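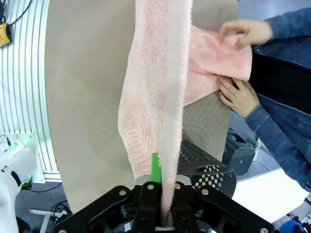

Towels going stiff after a few months, what are you all using?

bideck_gal
Moved to Ostdale in March and every towel we own has turned scratchy. Water is hard here. I wash on warm with the normal amount of Vidmont powder and hang them inside. Is it the soap or the water?

poon77
Soap. Most people use too much and it never rinses out. Cut it to 2 tablespoons and run an extra rinse.

Anikó Oláh
I'd say water. I had the same trouble at our old place and using less soap changed nothing. A cup of white vinegar in the rinse helped after 3 washes.

poon77
Vinegar is hard on the rubber seals. I had to replace a hose on mine.

Anikó Oláh
Once a month won't hurt a hose. Mine is the original.

drylinedan
Terry needs to move while it dries. Shake them out hard before you hang them, or give them ten minutes in the dryer first. And skip fabric softener, it coats the loops.

bideck_gal
We don't have a dryer. I'll try less soap first and then the vinegar. A softener system was quoted at 900 and we rent, so that's out.

poon77
Do one change at a time or you won't know which one worked.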